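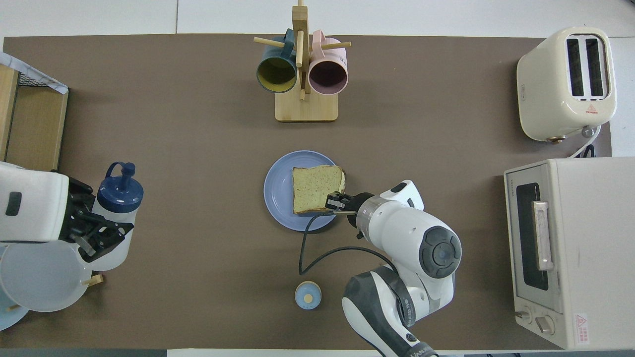

Who Gets the Last Word?

The first obituary Heria wrote for Shufen Su's father said he "never met a stranger." Su read it twice at her kitchen counter. Her father had avoided strangers all his life, and most of his cousins too.

"I typed in his job, his birthday, and that he liked fishing," she says. "It gave me 800 words about a man who lit up every room."

Heria is one of a growing crop of online tools that will draft a death notice from a short form. Its competitor Dremer does the same, with a choice of tones that includes "uplifting" and "traditional." Both pitch themselves to funeral homes, which pass the service along to families as a line on the bill. Both say they save grieving people time.

Maybe so. I filled out the same form on each site for an uncle of mine, long dead, who raised beagles and held grudges. Heria took 12 seconds. Dremer took a little longer and asked whether I wanted to add a poem. The two drafts agreed that he was devoted, generous and loved by all who knew him. Neither one mentioned the grudges, though I had entered them under "interests."

Anjani Sitompul spent years taking obituaries over the phone for a small-town weekly, the Altska Register. She doubts the time savings are what the companies claim.

"People called to place a notice and stayed on for an hour," she says. "They'd argue with a sister in the background about what year he bought the truck. I don't know that they wanted that hour back."

She isn't sentimental about the old way. Notices were expensive, her paper charged by the line, and plenty of families settled for name, dates and service time. A bare notice, she points out, at least had nothing false in it.

The price is still there. Pattinasarany, a funeral home I called on a Friday afternoon, folds Heria into its $1,000 memorial package and couldn't tell me what it costs alone. The woman who answered said most families don't change a word of the draft.

Su changed nearly all of it. Her version ran to 2 paragraphs and said that her father was hard to know, that he fixed radios, and that he walked to the river every morning by himself. Her aunt has complained about it since November.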